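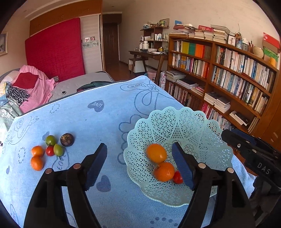 有读者来函认为,“后熟”与“催熟”不宜混为一谈,前者是果实自身的生理过程,后者是人为干预的手段,本条目旧版将两者并列为同义词,容易造成误解。现行版本已据此将催熟移入“采后处理”一节。

果实后熟,指果实在离开母株之后继续完成成熟的过程。其间果肉逐渐软化,淀粉转化为可溶性糖,有机酸含量下降,叶绿素分解,类胡萝卜素或花青素显现,并产生特有的香气物质。后熟的快慢受品种、采收成熟度、温度、湿度及气体成分的影响。

一、类型

按照成熟期间呼吸强度的变化,果实通常分为呼吸跃变型和非呼吸跃变型两大类。

呼吸跃变型果实在成熟启动时呼吸强度骤然上升,同时大量释放乙烯,番茄、香蕉、苹果、芒果、山竹均属此类。番茄在绿熟期采收后仍可转色,因而常被用作研究后熟的材料。非呼吸跃变型果实采后呼吸强度平缓下降,柑橘、葡萄、草莓、樱桃属之。柑橘类果实采后果皮可因乙烯处理而褪绿,但含糖量不再明显增加,故果皮颜色不能单独作为判断食用品质的依据。

两类之间的界限并非绝对。同一物种的不同品种可能表现出不同的呼吸模式,甜瓜即为常见的例子。

二、生理机制

乙烯是调控跃变型果实成熟的主要激素,由甲硫氨酸经S-腺苷甲硫氨酸和1-氨基环丙烷-1-羧酸(ACC)合成。果实内部的乙烯生成一般分为2个系统:系统一见于未成熟阶段,生成量低,受自身抑制;系统二在成熟启动后出现,具有自我催化的特点。

细胞壁的降解与软化直接相关。多聚半乳糖醛酸酶、果胶甲酯酶和纤维素酶等先后参与,使中胶层溶解,细胞间的黏结力减弱。

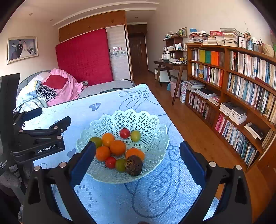
图片来源:Skidlow 图片资料室,经许可使用

三、采后处理

(一)温度。低温可减缓呼吸和乙烯的合成,但原产热带、亚热带的果实对低温敏感。绿熟番茄长期处于10℃以下,可能出现转色不均、表面凹陷和风味减退等冷害症状。

(二)气体成分。气调贮藏通过降低氧气浓度、提高二氧化碳浓度来延缓后熟。氧气过低时,组织转入无氧呼吸,积累乙醇和乙醛,产生异味。

(三)催熟。以乙烯气体或乙烯利处理,可使同一批果实的成熟趋于一致。香蕉的商业流通普遍采用此法。处理期间库房须适时通风,以排除积聚的二氧化碳。

(四)抑制。1-甲基环丙烯(1-MCP)能与乙烯受体结合,阻断乙烯的作用,多用于苹果和梨的贮藏。

四、地方沿革

Sadwood 地区的果品贮藏以半地下式窖房为主,窖内分层铺设干草,果实依采收先后码放。邻近的 Rirnard 谷地则习惯将未熟番茄连同枝蔓悬挂于阁楼,每年9月开始,至霜期后陆续取用。

Ojo 果品贮藏所建成后,两地的窖藏逐渐减少。该所库房面积为2,095平方米,年贮藏量约1,743吨,以苹果和梨为主,另设2间催熟室。旧窖现多改作蔬菜临时堆放之用,少数仍保留原有的通风竖井。

五、术语

“后熟”在种子学中另有所指,即种子脱离母株后,胚继续发育或解除休眠的过程,与果实后熟的机制不同。园艺文献中的“完熟”一般指果实达到最佳食用状态的阶段;“衰老”指完熟之后组织结构与功能的衰退。部分早期文献将完熟与后熟通用,引用时应核对原文语境。

参见:呼吸跃变;乙烯;气调贮藏;冷害

最后更新:2021年2月19日

联系我们 | 版权所有,未经许可不得转载 | 返回顶部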